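会社概要
ホーム > 会社概要 > 私たちについて

株式会社Kultowは、ロボットの学習に使う動作データをつくる会社です。ロボット本体の製造や販売は行っていません。お客様の研究部門や開発部門から依頼を受け、指定された作業の手本を集め、点検し、学習に使える形に整えて納品しています。

事業のはじまり
創業時の仕事は、工場向け搬送装置の調整代行でした。現場では、部品の置き方が少し変わるたびに動作を教え直す必要があり、その時間が作業の大半を占めていました。手本から動作を学ぶ方式が使われるようになると、お客様からの相談も「調整してほしい」から「手本を集めてほしい」に変わり、現在はデータ収集が売上のほとんどを占めています。

データの集め方
収集は実機とシミュレーションの2系統で行います。実機の収集室では、操作員が手元の装置でアームを動かし、つかむ、置く、引き出すといった作業を一回ずつ記録します。シミュレーションでは、同じ操作装置を使って画面内のアームを動かします。物の位置や向き、照明、台の材質を変えながら記録できるため、実機では準備に手間のかかる条件を主にこちらで集めています。

シミュレーションの収集環境は自社で開発しており、社内では「Dimar」と呼んでいます。手首に取り付けたカメラに相当する視点の画像も、操作の記録と同時に書き出します。食器、容器、工具など、登録している物体は136種類です。

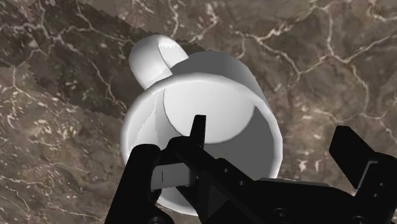

Dimarの画面。大理石調の台に横になったマグカップとグリッパー

マグカップのように取っ手のある物は、置かれた向きによってつかみ方が変わります。縁を挟むのか、取っ手を狙うのか、胴を横から持つのかを操作員の好みに任せると、データ全体に偏りが出ます。当社では作業ごとに手順書を作り、どの向きのときにどのつかみ方を何回記録するかを先に決めています。お客様の側で方針が決まっていない場合は、少量の試験収集を行い、その結果を見ながら手順書を一緒に作ります。

失敗した記録の扱い
つかみ損ねや落下のあった記録も、削除せずに保管します。納品時には成功と失敗を分け、失敗には原因の区分を付けます。途中でやり直して成功したものは別の区分です。学習に使うかどうかはお客様の判断になりますが、やり直しの記録だけを追加で希望されることが増えています。

点検
すべての記録は、収集した操作員とは別の担当者が再生して確認します。確認項目は、画像の欠落、時刻のずれ、作業指示との不一致、不自然な停止などです。点検には自社製の再生ツール「Amton」を使用しています。基準に満たない記録は区分を付けて戻し、必要な回数に届くまで収集を続けます。シミュレーションの記録についても省略はしません。物体同士のめり込みなど、実機にはない不具合があるためです。

体制
従業員は76名です。このうち半数以上が操作員で、前職は製造、介護、調理、事務などさまざまです。入社後は研修用の課題を109本記録し、点検担当の確認を受けてから実際の案件に入ります。操作は集中力を要するため、連続して作業する時間に上限を設け、収集と点検を交代で担当しています。

収集室は本社と分室の2か所にあります。分室の「Vilela」は10月に開設し、台所と洗面所を模した区画で家庭内作業の収集を行っています。シミュレーションの収集は本社で行います。

データの管理
お客様からお預かりした物品や図面、収集したデータは案件ごとに分けて保管し、ほかの案件には使用しません。保管期間は契約時に取り決め、期間の終了後に消去して証明書を発行します。自社の研究用データは、自社で用意した物体と環境のみで作成しています。

見学とお問い合わせ
収集室の見学は予約制です。案件の都合により、ご覧いただけない区画があります。ご依頼の際は、対象の作業、使用するロボットの種類、希望する記録の形式をお知らせください。形式が未定の場合は、過去の納品で多かったものをご案内します。操作員の募集については採用情報のページをご覧ください。

最終更新日:2025年11月26日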